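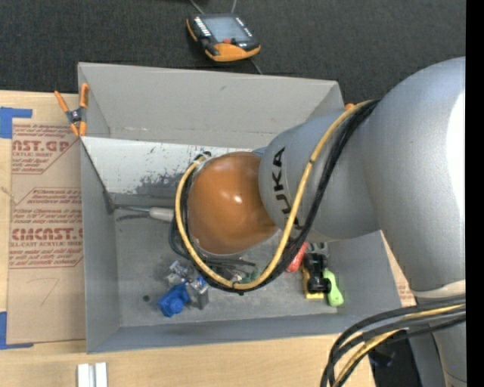
Stilto Bin — motion planning and picking software for mixed parts

Product page, software version 2

Stilto Bin is a software package for taking mixed objects out of a bin with an industrial arm. It receives the depth picture from your camera, finds possible grasps, plans the way in and the way out, and sends the path to the robot controller. It is made by Antoniadis in Rilledholm and is sold as a licence per cell.

Who uses it

Most of our customers have a bin in which the parts are not the same. Hand tools, metal pieces with openings, plastic handles and thin rods can lie together and partly on top of each other. For such a bin it is not practical to make a CAD model of everything. Stilto Bin does not ask for models. It works on the surfaces that the camera can see, and a new object needs no teaching.

If all your parts are equal and you have the drawing, please look at Steltis. It is the cheaper package and for this case also the faster one.

What is included

Grasp finder. Proposes up to 300 grasps per picture and sorts them. Grasps too near to a wall of the bin are removed before sorting. The distance to the wall can be set separately for each side.

Path planner. Plans in joint space for six and seven axes. The bin is entered as an open box with four walls, and walls with a slope are permitted. Anything fixed to the rim, for example a clamp, must be entered as an additional body. Please do not leave this out, also when the clamp is small.

Cable model. New in version 2. Cables on the outside of the arm make a loop at the wrist, and the loop takes more room than the arm itself. In the old version our users made the wrist bigger by hand and lost the corners of the bin. Now you draw the cable as a line with tie points and a thickness. The planner calculates how far the loop can swing and keeps this volume away from the walls. Several cables on the same route can be entered as one bundle.

Log viewer. Shows each cycle with the chosen grasp, the refused grasps and the reason for the refusal. Logs are kept for the last 2000 cycles, then the oldest is overwritten.

Arms and controllers

We supply drivers for KUKA and for two other makes; the list is sent with the offer. The driver runs beside the normal robot program. Safety functions stay in the controller and Stilto Bin does not change them. The handheld control device is still needed for start, for jogging and for confirming a stop.

Computer

A PC with Linux, 16 GB of memory and a graphics card from our list. Planning time is almost always under 100 ms per path on this computer. With the cable model switched on it becomes longer, and it depends on how many tie points you enter.

Known limits

Transparent objects are found badly. Thin dark rods are found only when the light comes from two sides. Loose cords in the bin are not treated as flexible — the planner sees them as stiff.

Licence and support

One licence is valid for one arm. Updates are free inside version 2. Users of version 1 can change until the end of August at half of the price. Trial licences are given on request and have all functions except the export of logs.

Technical questions: Rainer Kohlhase
Offers and trial licences: Tegan Hinds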